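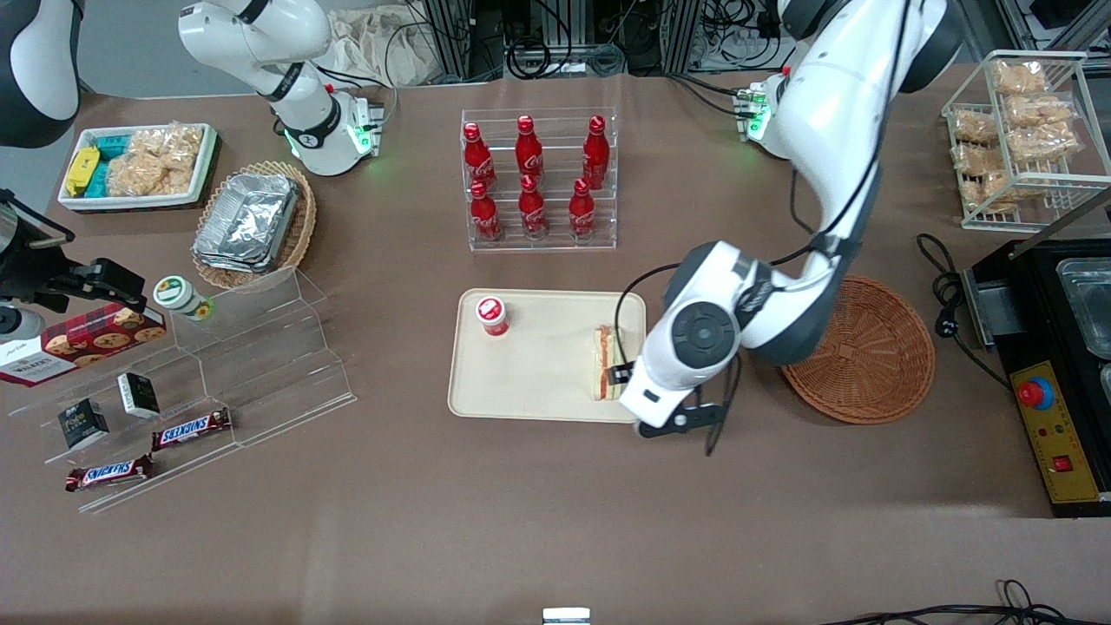 Gerd Reinholz

Questions about the Lullance snack counter kit
Updated Dec 16, 2025

Since we opened the order list in August, many of the same questions arrive at our desk in Lurnau. I have collected them on this page and I try to answer each one plainly. If your question is missing, please write to us.

What do I get when I order the kit?
Two arms with their grippers, the control unit, the cables and the software license for one counter. The table, the baskets and the racks are not included. Most customers use what they already have in the shop.

What is it made for?
It puts together small orders on a tray: a sandwich, a covered cup, a bottle, a chocolate bar. The customer orders on a tablet or at the cash desk, and the arms collect the items. It does not cook and it does not take money.

Can it hold a sandwich without crushing it?
In a wrapper, yes. The fingers close on the sides of the package and you can set the force for every item. A soft roll needs a low setting, and we recommend that you test it with a few pieces before you open the counter. Unwrapped food is not supported.

Do I have to arrange the goods in a special way?
Items should be reachable from above or from the front. Stepped stands and two-tier bottle racks work well, and flat baskets also. Deep boxes are difficult. Bags of crackers that lie on top of each other are possible, but slower than bottles.

How many different products can it learn?
Up to 60 in one profile. A new product takes 15 minutes to teach if the packaging is stiff. For thin, shiny bags please plan more time.

How heavy may an item be?
The limit is 900 grams for one arm. The arms can not share a load in the present version. We are working on this, but I don't want to promise a date.

How long does a tray take?
In our test shop in Prirnberg, a tray with four items needs 40 seconds. With two items it is faster, but not twice as fast – the check at the end always takes the same time.

May customers stand close to it?
No. The counter needs a barrier on the customer side, and your staff must be able to reach an emergency stop at any time. Before the first use, a qualified person has to check the complete installation. We can name you somebody, or you choose your own.

Who repairs it?
Kettler makes the service visits for us. You call our number first, and many problems we can solve by remote access. Gripper fingers you can change yourself with the key from the box.

Can I rent the kit before I buy?
Yes, for one month or longer. The rent of the first month is taken off the price if you keep it. Transport is paid separately in both directions.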